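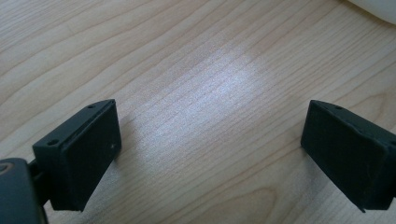
The Fotdale table: grain and light

Look at those curves! The lines run up the top on a slant, fine and close together, and then they swing out into wide arches and long ovals with slightly darker bands between them. The pale patch in the middle is light bouncing off the surface, and you can still follow the thin grey streaks of the grain right through it.

Welcome to the table page. Several of you asked after the Sunday open house what we'd done with the big work table from Fotdale, and whether there was anywhere to see it close up, so I've finally sat down with a pot of tea and put this together. I could talk about this table all day (Mikkel says I already do).

It came to us through Kostemus, the furniture swap shop, for £119, with two spare legs tied underneath with string. It had been used for sorting fabric, then for jigsaws, then for nothing at all. I went in for a lamp. I came out having promised to fetch a table, and had to ring Mikkel Lund and ask very nicely if his van was free.

The colour

I'd call it blond with a bit of pink in it, somewhere between biscuit and the inside of a shell. It changes a great deal with the weather. On a dull morning it goes quite beige and sensible, and then the sun comes round after lunch and the whole thing warms up. Next to a bright window you get that silvery shine across the middle, and it almost looks like a different piece of wood.

I've had people tell me firmly that it's ash, and others tell me just as firmly that it can't be. If you know your timber, do come and have a look and settle it. I'm happy with "pale and lovely" until then.

The arches

Woodworkers call this sort of pattern cathedral grain, and once you've heard the name you see church windows all over the place. My favourite bit is where the broad, lazy sweeps give way to the tight rounded ones that wrap about each other like contour lines on a hill map. Our friend Þórarinsdóttir, who taught the drawing class in April, had everyone lay thin paper on the desk and try to copy the lines by eye. Hard! Mine looked like an onion. There were some beautiful ones though, and they're pinned up by the stairs if you want to see them.

The finish

Smooth, with a slight gloss. We talked about going over it with something matt to cut down the glare, and I'm so glad we left it alone. A soft cloth and a drop of washing-up liquid is all it gets. Please use the felt mats for hot mugs (there are 50 of them in the drawer, thanks to a very busy winter of cutting out, so there's no excuse).

The legs

Plain, square and sturdy. One had a wobble and Mikkel fixed it with a proper bolt and a lot of muttering. He also took the two spares home to Stikham, where I believe they're holding up beans.

Coming to use it

The table is in the back room and anyone can book it for an afternoon, for cutting out, model making, wrapping, letter writing or whatever you've got on the go. Bring a cutting mat if you're using a blade. Ask for the seat on the window side if you like a good light, or the far side if you're reading, as the shine can be a bit much on a bright day.

More close-ups to come when I've tackled the bookcase, which has some knots in it that I'm very excited about.

Nneka Abubakar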